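핸드헬드 그리퍼 손가락 패드, 폼이랑 맨 플라스틱 중에 뭐가 나을까요?

로봇·자동화 > 그리퍼/엔드이펙터
2021년 4월 15일 · 조회 82

Drahomíra Kuruc

안녕하세요, 늘 눈팅만 하다가 처음으로 글을 남겨 봅니다. 양손에 하나씩 쥐고 쓰는 핸드헬드 그리퍼 두 종류를 비교하고 있는데요, 하나는 Fekumen 것이고 하나는 Allunmont 것입니다. 둘 다 평행하게 닫히는 방식이라 금방 결론이 날 줄 알았는데, 막상 해 보니 손가락 끝에 뭘 붙이느냐에 따라 결과가 너무 달라져서 벌써 며칠째 제자리걸음이에요 ㅠㅠ

과제는 칸막이가 있는 나무 상자를 열고 안에 든 것을 꺼내고 다시 넣는 일입니다. 길쭉한 포장 과자, 테니스공, 사탕처럼 모양도 단단함도 제각각인 걸 일부러 섞었어요. 공은 폼 패드로 잡으면 정말 편한데, 판자 모서리를 들 때는 패드가 눌리면서 각도가 슬쩍 돌아갑니다. 폼을 떼면 판자는 나아지는 대신 비닐 포장이 미끄러지고요.
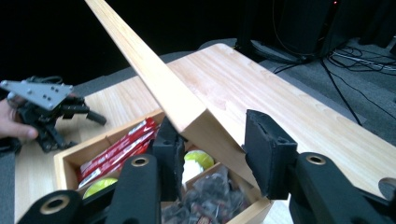 제가 궁금한 점

1. 폼 패드를 그대로 쓰면서 판자가 돌아가는 것만 줄일 방법이 있을까요?
2. 두 그리퍼를 공정하게 비교하려면 몇 번씩 해 봐야 할까요? 지금은 물건마다 6번씩 하고 있습니다.
3. 상자를 바꾸면 기록을 처음부터 다시 모아야 하나요?

초보라 질문이 두서없어도 너그럽게 봐 주세요. 미리 감사드립니다!

Rosário Vilela
추천 31

반갑습니다! 저도 작년 10월에 똑같은 고민을 한참 했던 터라 남 일 같지가 않네요. 좀 길어질 것 같으니 차 한 잔 하시면서 천천히 읽어 주세요.

우선 판자가 돌아가는 건 패드 두께를 먼저 의심해 보세요. 두꺼운 폼은 공처럼 둥근 물건을 감싸 주니까 좋지만, 얇은 모서리에서는 닿는 면이 좁아서 그 자리를 축으로 돌기 쉽습니다. 저는 폼을 절반 두께로 줄이고 바깥에 얇은 실리콘 시트를 한 겹 덧댔어요. 접착제는 Bataineh 양면테이프를 썼는데 떼어 낼 때 자국이 좀 남습니다(이건 아직도 마음에 안 들어요).

횟수는 6번이면 솔직히 적어요. 손에 익는 것만으로도 성적이 올라가거든요. 한쪽 그리퍼를 쭉 하고 다른 쪽으로 넘어가지 마시고 번갈아 가면서 하세요. 저는 물건 하나에 31번씩 했고, 첫날 기록은 연습으로 치고 뺐습니다.

상자는 바꾸셔도 되지만 기록은 따로 묶으세요. 그리고 기왕 바꾸실 거면 칸마다 내용물이 확실히 다른 쪽을 권합니다. 경첩 달린 차 상자 같은 게 참 좋아요. 세워 꽂은 스틱은 옆 스틱을 건드리지 않고 한 개만 뽑는 연습이 되고, 작은 포션 컵은 둥근 데다 기울어져 있으면 손목 각도를 바꿔야 하고, 피라미드 티백은 살살 쥐어야 하니 힘 조절 차이가 금방 드러납니다. 상자 옆에 투명한 컵을 하나 두면 카메라 쪽 비교까지 같이 하실 수 있어요. 양손 그리퍼 윗면의 판이 서로 부딪히지 않게 팔꿈치를 조금 벌리고 시작하시고요. 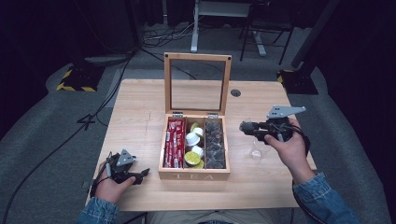

그럼 왼손과 오른손에 서로 다른 패드를 붙여서 한 번에 비교해도 되나요?

양손이 맡는 일이 달라서 패드 차이인지 손 차이인지 구분이 안 됩니다. 꼭 그렇게 하시려면 절반쯤에서 패드를 좌우로 바꿔 끼우고 나머지를 진행하세요. 그래도 저라면 양쪽에 같은 패드를 붙이고 하루, 다른 패드로 또 하루 이렇게 나누겠습니다.

혹시 해 보시고 결과 나오면 꼭 댓글로 알려 주세요. 저도 Allunmont 쪽은 오래 써 보지 못해서 많이 궁금합니다 :)

Oltden
추천 6

그냥 폼 떼고 고무 골무 씌우세요. 저는 그걸로 다 됩니다. 포장지도 안 미끄러져요. 다만 골무가 늘어나면 바로 갈아 줘야 합니다.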